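FOR IMMEDIATE RELEASE

Treltov Questions Value of Thaler's "Ready Home" Label for Furnished Rentals

Renters' group says a premium badge should come with public standards, and so far it doesn't

PLALANO, 9 October 2026 - Treltov, the renters' advice group, today asked property manager Thaler to publish the full rules behind its "Ready Home" label, which now appears on furnished apartments across Plalano and in the Huketberg district. Tenants in labeled apartments pay a setup fee of $630 when they sign and a further $100 a month for as long as they stay. Treltov says it has read everything Thaler has put out on the subject and still can't tell what the money buys.

Thaler introduced the label in April. Its announcement described Ready Home as "a new promise in furnished living" and said each apartment would be "curated, checked and cared for." Treltov wrote to the company soon after, asking who does the curating, what gets checked and how often anyone comes back to do the caring. The reply thanked the group for its interest and attached the same announcement.

"We would be happy to be wrong about this," said Ursina Wyss, who runs Treltov's furnished housing desk. "If there is a list, show us the list. If somebody goes around with a clipboard, tell us what's on the clipboard. A label that costs a renter money every month ought to mean something you can look up."

The group went through 60 Ready Home listings and compared them with the inventories tenants were given at move-in. It was looking for a consistent standard and reports that it had trouble finding one. Some inventories named a mattress by size and age. Others said "bed." One gave the kitchen a single line, "equipped," and left it there. Chairs were promised in listings and missing from inventories, and in a few cases it was the other way around.

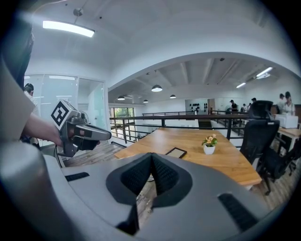
Interior, Plalano. Photo: Treltov

Thaler's website says labeled homes meet 12 points of quality. Treltov was able to find five of them, spread over three pages, and two of those five appear to say the same thing in different words. "Thoughtful furnishings" is one. "Furnishings chosen with thought" is another. The remaining points are described as part of the company's internal process.

Treltov doesn't dispute that furnishing an apartment costs money. A sofa has to be bought and carried upstairs, and it wears out. Many people in Plalano need a furnished place for good reasons, among them short work contracts, a divorce, a course of study, or a first few months in a new city. They should have decent choices, and an owner who supplies good furniture can fairly ask more rent for it. The group's doubt is about an extra charge on top of a rent that is already higher than the rent for an unfurnished unit in the same building. As far as Treltov can see, the tenant is paying for the furniture in the rent and then paying again for an adjective.

It also has doubts about the setup fee. Thaler calls it a one-time contribution to preparing the home. Tenants who contacted Treltov had moved into apartments where the furniture was already in place and had been used by the last tenant, who had paid the same fee. When the group asked whether the preparation was done over again for each lease, Thaler said every home is "refreshed to an appropriate level." No definition of an appropriate level was offered, and the leases Treltov has read don't contain one.

Deposits raise a related problem. A tenant who signs for a vague inventory in the fall may be asked in the spring to pay for an item described in sharp detail. One renter in Huketberg signed for "decor, various" and was later billed for a named lamp. The charge was dropped after two letters. Treltov would rather see a move-in sheet that made the letters unnecessary, with each piece named, its condition noted and a copy left with the person who has to live there.

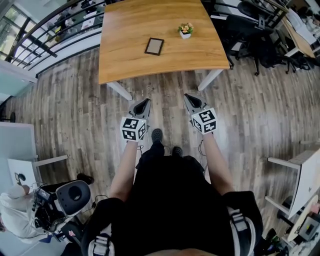

The word "styled" gets a lot of work in these listings, and Treltov would like it to get less. Small touches are pleasant to come home to. They are also cheap, they photograph well, and they say very little about whether the water heater is sound or the desk chair will hold up through a year of working from home. The group suggests that renters read past any sentence containing "curated" and go straight to the parts that can be tested on a visit: the mattress, the stove, the locks, the windows, the washer if there is one, and the noise from the street with the windows shut.

"I've been doing this long enough to see several of these badges," Wyss said. "They tend to start out with a big announcement. Then the apartments change hands or the agent changes, and the badge stays up on the listing because it costs nothing to leave it there. I asked Thaler whether any home has ever lost the label. I'm still waiting to hear."

Thaler has pointed to its tenant satisfaction survey as proof that the program works. Treltov has asked for the questions, the number of people who answered and the point in the lease at which they were asked. A survey sent in the week someone gets the keys will bring in cheerful answers. One sent after the deposit has been settled might read differently. The company has released a summary made up of quotes from unnamed tenants, all pleased.

There is talk of other property managers in Plalano bringing in labels of their own. Treltov understands the appeal to the managers. It is less clear what a renter would do with three or four competing badges, each one awarded by the company that profits from it. The group isn't calling for a ban, and it has no plans to launch a badge of its own, having been asked twice.

Treltov is asking Thaler to do the following before the next round of leases:

Publish all the points of the Ready Home standard in plain language, on one page.

Say who inspects the apartments and whether that person works for Thaler.

Give every tenant an itemized inventory, with condition and approximate age, before the lease is signed.

Charge the setup fee only where work has been done between tenants, and list the work.

Let tenants decline the monthly charge and keep the apartment.

The last request is the one Treltov expects to hear the most objection to. Thaler has said that the label can't be separated from the home. Treltov notes that the homes existed before April, many with the same furniture, and were rented without it.

Renters who are looking at a labeled apartment now don't need to wait for the company's answer. Treltov advises them to ask for the inventory by email so there is a written record, and to be wary if it can't be produced before signing. Take dated photos of each room on the day the keys are handed over, including the insides of closets and the undersides of cushions. Anything in the listing that isn't in the apartment should be reported in writing within the first week. If the agent says a missing item is "on its way," ask for the delivery date in the same email.

Tenants who have already paid the setup fee and received no account of the work can bring their lease to Treltov's drop-in hours in Plalano. The visit is free and takes around half an hour. The group can't promise refunds. It can help with a letter, and it would like copies of inventories from as many buildings as possible, good ones included. If a pattern of careful, detailed inventories exists somewhere in the program, Treltov says it will report that too.

About Treltov

Treltov gives free advice to people who rent their homes in Plalano and the surrounding area, including Huketberg. It takes no money from landlords, property managers or listing sites.

Media contact

Ursina Wyss, Furnished Housing Desk, Treltov, Plalano. Interviews by arrangement. Copies of Treltov's letters to Thaler, and of the replies, are available to reporters on request.

###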